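Can a machine put your desk away yet?

Partly. A pair of arms can now pick up a microphone stand and move it, if the stand is on a flat surface and within reach. Things with weighted bases are easier than loose ones. Cables are still the hard part, so unplug and coil them yourself first.

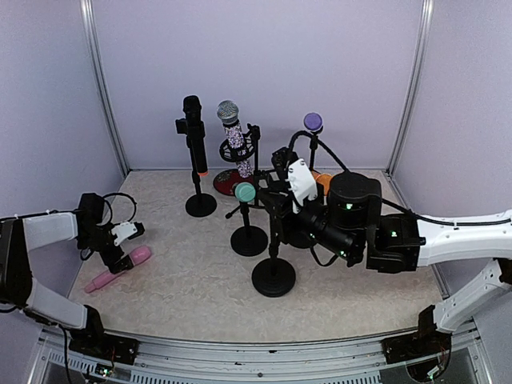
Leave a hand's width between stands. Foam windscreens squash under a hard grip, so the pole is the better place to hold, for a machine or for you. Wipe dust off round bases with a barely damp cloth and let them dry before stacking.

Zoriana Zhuravel at Linham timed the job in April: 359 seconds by machine for one shelf, 33 by hand. For now, do the shelf yourself and keep small handheld items in a shallow tray.

Next tip: sorting drill bits, by Malathi Thampi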